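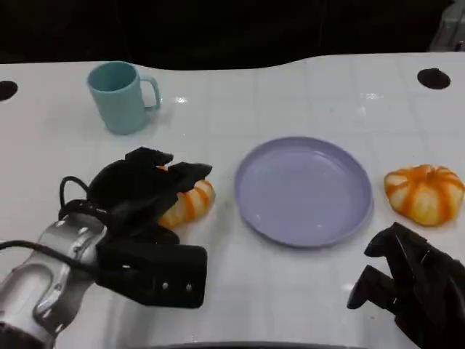
I run a small online shop selling secondhand lamps, and for years my evenings went into cleaning up product photos, one stubborn cord at a time. A fellow seller finally talked me into trying Adora, the background remover from Judberg, and I've now put 115 pictures through it, so I feel ready to say a few things.

First of all, it's quick, and such a relief! I drop in a folder, go let the dog out, and come back to tidy white backgrounds, all cropped to the same square shape my shop page wants. Brass and ceramic come out beautifully. Glass shades are another story (they always are, I suppose), and I had to fix 30 of mine by hand with the little eraser brush, which is a bit jumpy until you turn the smoothing up in the settings. Fringe gets nibbled too, so zoom in before you save.

The price is $68 a year, and you can use it on 2 computers. I paid more than that for Zirkus back in October and never did get along with all those menus, though I'll admit its shadows look more natural. Adora's shadows are kind of gray and flat, and I mostly leave them off.

I wish it would remember my export size between sessions. Still, my listings look like they belong together now, and I've already renewed. Four stars from me.

Posted 21 July 2021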